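Subject: Re: [home-automata] can anything put my kids' stuff away yet?
Date: 4/16/24
From: Ayantu Yilma

On the list, someone wrote:
> I run a small repair shop and I have three kids, so both my
> bench and my living room look the same by evening. I keep
> seeing clips of arms folding shirts. Is any of this close to
> useful, or should I check back in ten years? What I want is
> dull. Pick up the thing, put the thing where it goes.

Your dull request is my favorite problem in the whole field, so forgive the length! Picking one thing out of a mess of other things is where I spend my days, and it has come so far since I joined this list that I still get a bit giddy watching it.

We do our picking at Nirnen, on a KUKA arm, out of a deep grey bin. The software is called Wikenine and it plans each grab fresh. We throw in whatever we can find - toys, markers, tubes, small boxes - and let it work. Last September it cleared 40 bins in a row before it needed a hand from me, and I went home and told everyone who would listen.
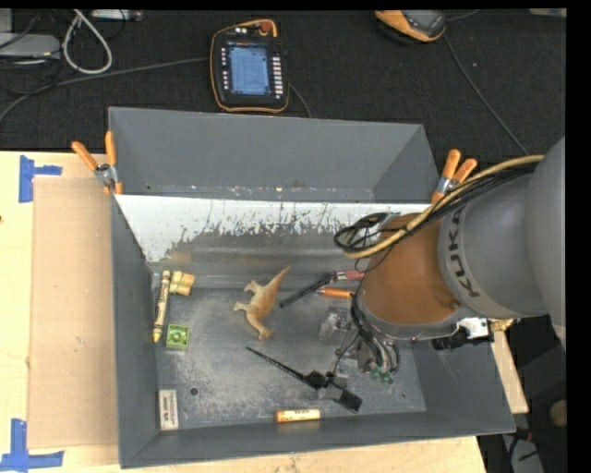 So can a machine tidy a room yet? Parts of the job, yes, if you bring the mess to the machine and give it time.

The toy dinosaur is the sort of thing I'd have called hard a while back, with the limbs and tail sticking out every which way. These days odd shapes bother me less than thin things lying against each other. Two markers that touch can look like one long object, and then the arm goes for the middle and gets neither. Anything clear or shiny is still a pain too. And a long skinny piece lying on a slant, with one end under the gripper, makes you think hard about which end to go for.

Our log for the last long run has 1,312 tries in it, and 297 of those came up empty. I was thrilled with that. Your kids might not be, and a shop customer waiting at the counter surely wouldn't.

For your bench, I'd look at sorting first. The Bollex people have a small setup for loose parts that I liked a lot when I tried it, and the Wikström one is slower but kinder to soft stuff. For the living room I'd wait. Stairs, rugs, a sock under the couch - that's a whole other pile of work, and I want to be around for it.

What's on your bench most days? If you send me a list I'll try to get a few of the same things and run them.

Ayantu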